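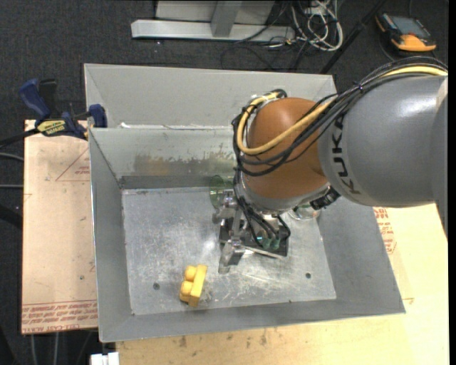

tinshed57
Posted 10/10/2025
Garage flooring, round two. I asked in September whether to paint the slab or cover it, and got a lot of passion and no agreement, so I've gone and lived with carpet tiles for a few weeks. Charcoal ones, offcuts from an office fit-out, 48 tiles for the price of a decent lunch. Dark charcoal carpet like the floor in the photo is a forgiving colour for coffee and a merciless one for sawdust, dog hair and anything else I own. The bench sits on it happily enough. The car does not go on it, before anyone starts. My question is what to do along the roller door, where the rain blows in and the last row has begun to smell like a footy bag.

Drasitz
Pull up the last row. You've laid a sponge across the one part of the garage that gets wet and you're asking us about the smell.

halfmetric
What Drasitz said, only nicer. Leave the bare slab showing for the width of one tile and put a rubber threshold seal down on the door line. Mine was $57 and took longer to get out of the packet than to glue. Clean the concrete properly first or it'll lift by winter.

tinshed57
Does the seal survive being driven over? The ute isn't light and neither is my parking.

halfmetric
Six years on mine. It has a flat spot where the left wheel stops and otherwise looks the way it did when it went in.

Luo
I'll be the one to say it. Carpet in a garage is a mistake at any distance from the door. Epoxy the slab, sweep it, hose it, get on with your life. I paid $593 for the two-part kit plus the grinder hire and I've never had to sniff my floor.

Drasitz
Luo, you posted a whole thread about your epoxy peeling under the tyres.

Luo
That was the first coat.

Drasitz
It was a very long thread.

gumnut_joinery
I'm in the carpet camp, with conditions. I stand at a bench most of the day and my knees vote for carpet every time. It's also kind to a dropped chisel, where concrete will take the edge off and then some. The conditions are a good vacuum, no finishing work over it, and no grinding or welding anywhere near it. A spark in synthetic pile stinks for a week, and that's if you're lucky.

If the tiles are loose-laid, number the backs with chalk before you lift any. They will not go back in the order you think they will.

tinshed57
Loose-laid, yes. Bit of double-sided tape at the corners. I've already lifted the door row and hung it over the fence, where it is improving the neighbourhood no end. Slab underneath is darker in a strip along the left side. Worth worrying about?

halfmetric
Tape a square of plastic over the dark strip, all four edges, and leave it for a day or two. Moisture under the plastic means it's coming up through the slab and the seal won't fix it. If it stays dry underneath, your door is the culprit.

Luo
Epoxy would also tell you. By peeling.

Drasitz
First sensible thing you've said about it.

tinshed57
Plastic is down. The dog has already walked on it, so I've put a paint tin on each corner. Will report back once it's had its two days - and the door row is staying on the fence until then.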